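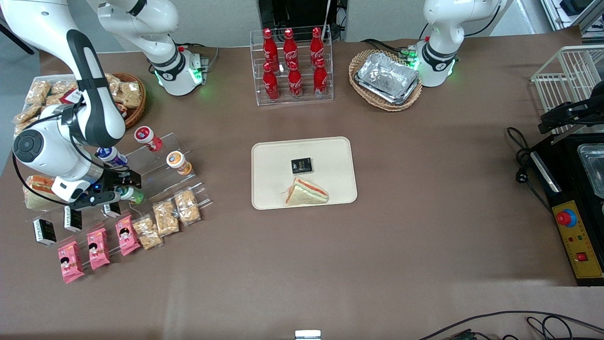 Serving table with the tray at the center, six bottles on a tiered rack behind it, and wrapped snacks in a round wicker basket at left.

Laying Out a Self-Serve Snack Table
Posted 21 Sep 2020 by Remedios Policarpio

These notes cover a single tabletop used for packaged food and bottled drinks. They apply to an office kitchen, a club room or a long kitchen counter. Hot food and loose salads need different equipment and are left out.

The tray position

Start with the tray and place everything else relative to it. The tray goes in the middle of the table with open surface in front of it. A light-colored tray with rounded corners is easiest to work with: crumbs and spills show up, and a cloth reaches into the corners. Dark trays hide residue. Avoid trays with a raised pattern on the base, which makes small boxes and cups tip.

The tray should hold one order. A wrapped sandwich and one small box is a reasonable load. If a person regularly needs a second trip, get a larger tray before stacking items on the one you have.

Set the sandwich with the cut edge toward the person being served. The filling is visible through clear wrap and the label can be read later. Flat items go behind it.

Keep the tray off the edge of the table. A hand's width of clearance is enough. On a slick tabletop, put a non-slip mat under the tray, trimmed so that it does not project past the rim.

Bottles

Bottles go at the back. They are the tallest stock on the table and block the view of anything placed behind them. A tiered rack solves the problem of the second row. In the layout at the top of the page, the red Coca-Cola bottles stand in two rows of three, and the back row sits higher than the front, so the caps and labels of both rows can be seen from the front of the table.

Points to check when buying a tiered rack:

Step depth. The base of the bottle must sit fully on the step. Measure the bottle at its widest point.
Step height. If the step is too low, the back row disappears behind the front row. If it is too high, a full bottle has to be lifted over the one ahead of it.
Front lip. A low lip stops a bottle from sliding when the rack is bumped. A tall lip hides the bottom of the label.
Feet. Clear acrylic slides on a smooth surface. Add adhesive silicone feet if the rack has none.

We use the Elska 2983 at home. It has a shallow lip and no feet, so the feet had to be added. Four small ones at the corners are sufficient.

Load the back row first and unload it last. A rack with bottles only on the upper step is top-heavy. Face all labels the same direction. Rotate stock when refilling: move the older bottles to the front and put new ones behind.

Bottled soda that is to be served cold should be kept in the refrigerator and brought out a rack at a time. Wipe each bottle before setting it down. Condensation collects under the base and leaves rings on acrylic.

Cups

Small cups do well in a long clear stand. The stand can be set at an angle to the table edge, which uses a corner that would otherwise be awkward to reach and keeps a straight path open to the tray. Check that the angled end does not get in the way of the baskets.

Leave a finger's width between cups. They are picked up by the sides, and a tight row means the neighbors get knocked over. Lidded cups should have the lid pressed down all the way around before they go in the stand. Test one by tilting it over the sink.

Baskets

Wicker is suitable for wrapped goods only. It cannot be sanitized reliably, and crumbs work into the weave. If unwrapped rolls must go in a basket, line it with a washable cloth and change the cloth every day.

Use a round basket for small packages of mixed shape. They can be heaped, and a heap in a round basket settles toward the middle. Fill to slightly above the rim. Beyond that, the top packages slide off whenever one is taken from the side.

Use an oval basket for items that stack, such as aluminum foil trays. Stack them in one direction. Foil trays lock together when pressed, so separate each one with a quarter turn of the wrist before stacking and do not push down on the pile. Crushed rims can be straightened against the edge of the counter, but a tray with a torn corner should go in the recycling.

Long items, such as a filled bread roll in plastic, do not belong in either basket. Lay them flat beside the round one, parallel to the side of the table, where the filling can be seen through the wrapper. Placed on top of a heap, a long roll bends and the wrapper splits at the seam.

To clean wicker, shake it out upside down, then vacuum with a soft brush. Wipe with a damp cloth and mild dish soap and dry it in moving air. Do not soak. Hodžić, the bakery we buy rolls from, sprays its baskets with a garden hose and replaces them every January, which is an option if the baskets are cheap.

Wire rack

A white wire rack can take overflow at the right-hand side of the table. Check the coating twice a year. Once it chips, the wire underneath rusts and marks plastic wrap. A chip can be sealed with appliance touch-up paint on parts that do not touch food. Otherwise replace the rack.

Cleaning clear acrylic

Acrylic scratches easily, and most of the haze on an old stand is fine scratching caused by paper towels. The procedure:

1. Rinse or blow off dust. Do not wipe a dusty surface.
2. Wash with lukewarm water and a drop of dish soap, using a microfiber cloth.
3. Rinse and blot dry.
4. For sugar residue, lay a wet cloth on the spot until it softens. Do not scrape.

Keep ammonia glass cleaner, rubbing alcohol and acetone away from it. They cause small cracks along bends and glued joints, usually some weeks after use. The dishwasher has the same effect. Light scratches can be reduced with plastic polish followed by wet sanding at 4000 grit on the deeper ones, then polish again. Mask any printed labels first.

Chilled items

Sandwiches with meat, egg or mayonnaise may stay out for a maximum of 2 hours, and for less in a hot room. Write the time on a strip of tape and stick it under the wrapped edge. Put out small quantities and refill. Items past their time are thrown away and are not returned to the refrigerator.

Cables and equipment at the back

Where there is a monitor or other equipment behind the table, route cables down the rear and fasten them with adhesive clips. A cable that hangs near the bottle rack will catch on a cap sooner or later. Leave enough slack to pull the table forward for cleaning.

Refill order

Pirmin Strebel, who ran the snack counter at Civasport, refills from the back of the table to the front: bottles, then cups, baskets and last the tray. Reaching over a full tray to get at the bottles is the usual cause of spills. His tray is an Olholm and has outlasted two sets of baskets. Wipe the tabletop after the baskets have been lifted and before the new stock goes down.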